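4.2 Bowl colour and how much people eat

The second part of our study dealt with the dishes themselves, and we must admit that it was the part we most looked forward to. Serving size has been measured many times over, but the colour of the bowl tends to be left to whoever does the buying, and we found it a wonderfully rich subject once we began asking about it. At the Malside canteen, diners took their porridge or soup from a counter where the bowls were stacked by colour (pink, white and dark blue), all of the same depth and the same width at the rim. We recorded 939 servings in the first round and 861 in the second, which ended in December. Bowls were weighed before and after the meal, and the difference was taken as the amount eaten.

The contrast between bowl and table turned out to matter more than we had expected. On pale tables, a bowl in a clear colour has an outline that the eye picks up at once (Figure 3), and diners at these tables were quicker to say how full their bowl had been when we asked them afterwards. White bowls on the same tables gave much vaguer answers. We also tried the bowls on the brown tables near the windows, and there the order was reversed: white was remembered best and dark blue worst, a lovely result that held in both rounds. 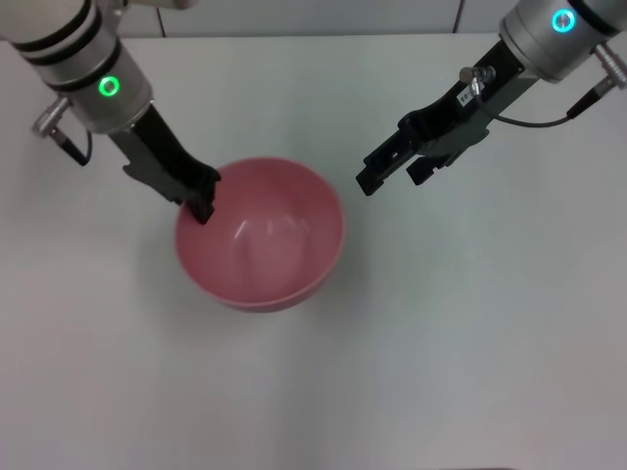

Figure 3. A pink bowl on a white tabletop.

One regular at the Dursun canteen, where we ran a shorter version of the study, told us that the colour made no difference to her at all, that she always filled a bowl up to the same place on the side, and that we would do better to look at the spoons. We took this remark seriously. Her rule of filling to a fixed height was shared by many of the older diners, and it may explain why the amounts served varied so little between colours in that group, even where their guesses afterwards varied a great deal. Spoons were the same at both sites, so we can't say more about them, but we would be delighted to see someone take them up.

Two limits should be kept in mind. The soup at Malside changed from day to day, and a red soup in a pink bowl is plainly a different sight from a green one; we noted the soup on each recording sheet but had too few days of any single kind to treat them separately. The dark blue bowls were also a little heavier than the others. We corrected for this in the weighing, though a diner carrying one to the table may well have felt the difference and taken it for soup. A set of bowls matched for weight has since been bought for the Dursun site, and the results for porridge are given in section 4.3.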